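Territory Nine

The disclosure document for a Kilov franchise ran to 200 pages, and the applicant read it in the order it was printed. Item 1 gave the history of the franchisor. Item 2 gave the officers. By Item 7, the estimated initial investment, it was dark outside and the office park across the road had switched to its night lighting.

The territory on offer was Rendale, defined in Exhibit C as everything inside a line drawn along two highways and a river. The line had been drawn before the river was moved. The applicant noted this in pencil in the margin and went on to Item 12, which said that the franchisee would receive an exclusive territory, and then, in the next paragraph, listed the channels to which the exclusivity did not apply.

The franchisor sold tea. It had also sold coffee, under the name Kuvar, until the Kuvar units were converted or closed. Item 20 held the tables. Outlets at start of year, outlets opened, terminations, non-renewals, reacquired by franchisor, ceased operations for other reasons. In the last of these columns, in the row for the applicant's state, there was a 2. One of the two had been Rendale.

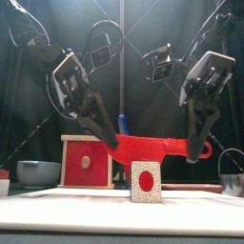 A red vessel over a white tabletop, held from both sides.

The applicant telephoned the former franchisee of Rendale the next morning. The number was listed in the exhibit, as the law required. It rang for a long time.

"You're calling from the list," the former franchisee said.

"Yes."

"What do you want to know?"

The applicant had a sheet of questions, typed, with space under each. The first concerned gross sales in the first full year. The former franchisee gave a figure without having to look it up. The second concerned the royalty. The third concerned the supply agreement with Kudo, which was owned by the same parent and was the only approved source of leaf, cups and lids.

"They'll tell you the lids are at cost," the former franchisee said. "Ask whose cost."

The applicant wrote this down under question three.

"Would you do it again?" That was the last question on the sheet. It had been copied from a library book.

There was a pause on the line, and behind it a radio.

"I signed a release," the former franchisee said. "I can talk about the numbers."

Discovery day was held at headquarters on 26 November 2007. The applicant arrived early and was given a badge and a chair facing the test counter. The development director explained the ramp-up curve. A standard unit measured 900 square feet and was expected to reach break-even in its 32nd month – the director had a chart for this, and the chart was a smooth line. The applicant asked whether it was based on open units or on all units. The director said that was a very good question and made a note of it.

Lunch was served. After lunch the franchise agreement was placed on the table, in two counterparts, with yellow flags at the signature lines.

The applicant turned to Exhibit C. The line still followed the old river.

"This boundary is wrong," the applicant said. "The river moved. There's a shopping center on the strip between the two channels. I'd want to know which side it's on."

The director looked at the map for some time and then left the room with it. Through the glass the applicant could see the map being passed to one person and then to another – the second one turned it upside down.

When the director came back the flags had been taken off.

"Legal will need to redraw it," the director said. "It could be December."

"That's fine," the applicant said, and put the cap back on the pen.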